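Saltano Knitwear Handling Study: Gallery

Saltano is our study of how a robot can learn to pick up, fold and hang heavy knitwear from demonstrations made by people. The demonstrations are done with a hand-held gripper that has two fingers and a camera, so no robot has to be present when the data is collected. The policy is trained afterward and tested on the arm in the Unden lab. This page goes with the results summary on the project site.

Most published work on cloth uses towels and T-shirts. Thin cloth lies flat and has edges that are easy to find. A cable-knit sweater is thick and springy, and it does not hold a crease. The raised braids also look a lot like folds to a vision model, and that was the main reason we wanted them in the set.

1. On the bed

The cuff is a common place to start. Ribbing is thinner than the cable sections and closes down well between short fingers. A demonstrator comes in with the fingers open, lines up with the sleeve and closes once. If the grasp is bad, the demonstrator opens up and tries again, and we keep the failed attempt in the recording.
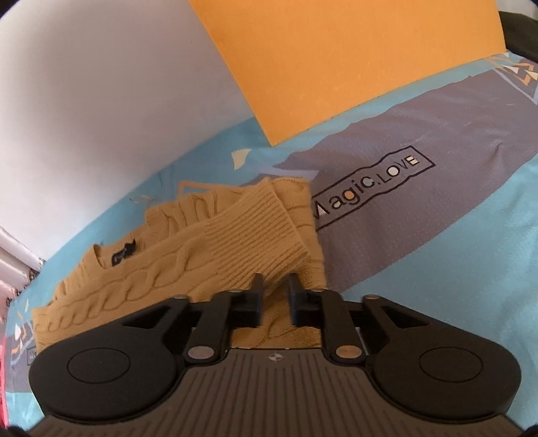

We collected 548 demonstrations in ordinary bedrooms with whatever bedding was there. Printed covers were left on. An early version of the policy was trained only on plain backgrounds, and it reached for shapes in the print when we moved it to a patterned cover. Mixing in 120 demonstrations on patterned bedding fixed most of that.

Each demonstration lasts up to 40 seconds. Longer ones were split at the point where the gripper let go of the garment. The splitting was done with the Helmy labeling tool and then checked by hand.

2. Upright

Hanging knits were added in the second round. The weight of the garment pulls the cables into long columns, and the hem becomes the easiest part to reach. It also moves when touched, so the fingers have to follow it. We asked demonstrators to approach hems from below and to keep the opening wide until the ribbing was between the fingers. 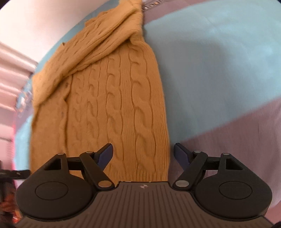 Motion blur is a problem at close range. We first threw out every blurred frame, and the policy got worse at the last part of the approach, where most of the blur is. The final training set keeps them.

The released policy takes the wrist camera view and the finger opening as input. It does not use depth. Depth was tried with the Cleltunitz sensor and dropped, as the readings on chunky knit were too noisy to help.

Results in short: hem grasps on hanging garments are the strongest category. Cuff grasps on a flat surface come next. Collar grasps are still poor, mainly when the neckband has curled under. The test set has 23 garments that were not used in training.

The training code and the splitting scripts are on the downloads page. The collar recordings will be added in October.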